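Last updated August 2023
Search this site Search Enter keyword

Marsden Household Collection, posts by Abelardo Betancur, Keeper of Tableware

1/ The Marsden study tables have been set out again for the new term. This thread explains how the tables are arranged and what borrowers are asked to do before items go back to the shelves. It replaces the guidance posted in January.

2/ The collection now holds 1485 pieces for everyday use at table and in the kitchen. All of them may be handled. Loans run for 14 days and may be renewed once at the desk.

3/ Pale items are placed on a dark ground. Readers who draw or measure have told us that an edge is easier to follow against black, and the practice has been adopted in both study rooms.

4/ Light-colored flat surfaces show wear sooner than any other part of the collection. Smudges and fine streaks should be reported at the desk before any cleaning is attempted. Dry cloths are provided. Sprays and scouring pads are not permitted.
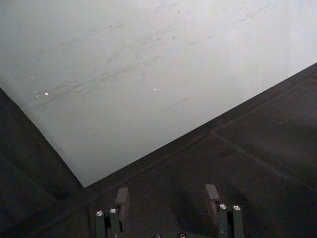

Pale panel with gray smudges and streaks, on a dark surface.

5/ A mark that lifts with a dry cloth is entered in the log as soiling. A mark that stays is entered as wear, with its position. Please do not press harder to settle the question. Staff will decide whether a damp cloth is suitable.

6/ Small specks should be brushed away before anything is set down or slid across a surface. Grit trapped under a base will scratch a smooth finish in a single pass. Lift items; do not drag them.

7/ The current table display pairs a pale pink bowl with a black mesh cup. The bowl has two loop handles on opposite sides and a thickened rim. It has been chosen for the session on handles led by Decha Klinhom.

8/ Members attending that session are asked to read the Grollau notes on serving vessels in advance. Copies are kept at the desk under shelf number 1318. The session is limited to 6 places and booking is required.

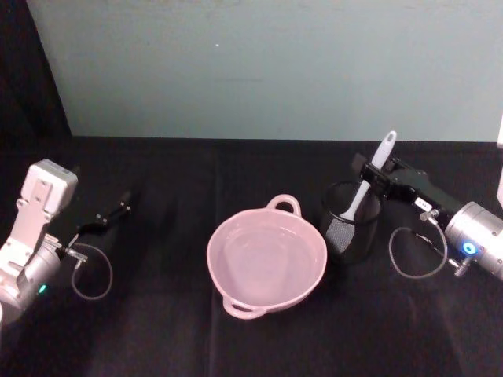 9/ Bowls with handles are to be carried with both hands, supported from beneath. The handles may be examined and drawn, but the weight of the piece should not be taken by one handle alone.

10/ The tablecloths are laundered by staff. Please leave them in place at the end of a visit and report any spill, however small.

11/ Items on loan to Vumero and Pornari will be returned to the shelves as they are checked in. Requests for them may be left at the desk in the usual way.

12/ Questions about handling may be sent as a reply to this thread. Questions about loans and renewals should go to the desk.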